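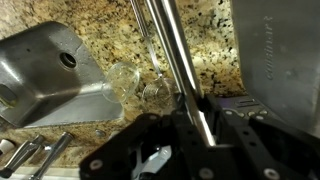 FOR IMMEDIATE RELEASE

Calimlim Opens Shared Home Kitchens With Granite Counters for Small Groups of Cooks

May 15, 2024 – Calimlim, the company for shared kitchens, is pleased to announce the opening of its new kitchen at the Sundus residence. The kitchen is made for people who like to cook at home but do not have enough counter space, and for neighbors who wish to prepare food together in a small group.

The design follows a simple idea. The work surface is speckled granite, with the stainless steel sink set beside it, so a cook can rinse a cup or a spoon and put it down again without crossing the room. Small clear glass vessels are used for measured ingredients such as salt, oil and spices. Countertop appliances stay in their place on the stone, and residents do not need to carry them from a cupboard each time.

"In many shared kitchens the equipment is good but the counter is full," said Jericho Barredo, manager of kitchens at Calimlim. "We have asked the residents what they use every week, and we kept these things on the counter. The other things went to the shelves in the corridor."

Before the work began, Calimlim sent a questionnaire to its members and received 873 answers. The most frequent request was for more free surface next to the sink. The second was for appliances with a metal exterior, which the members find easier to wipe after cooking.

The renovation was carried out by Nullska, a firm for kitchen interiors. Stollov is responsible for the weekly cleaning and for the care of the stone. Residents are asked to wipe the counter and the lids of the appliances after each use with a soft damp cloth and a little dish soap. Vinegar and lemon juice should be removed from the granite quickly.
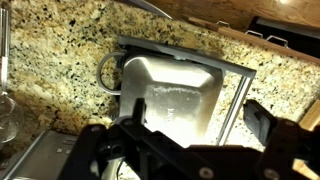 Can a resident bring their own appliance?

Small appliances are welcome for the length of a booking, and they must be taken home when the booking is finished.

"I hope the people will cook slowly here and stay to eat," said Anas Younis, who prepared the house rules together with the residents. "The rules are on one page. We did not want a long list on the wall."

A booking is for 90 minutes and can be extended one time if the next period is free. Residents of Sundus may book from today at the reception desk. Members from other Calimlim houses may book from October.

About Calimlim

Calimlim arranges and maintains shared kitchens in residential buildings. It has 1,724 members.

Press contact: Jericho Barredo, Calimlim, Kitchens Department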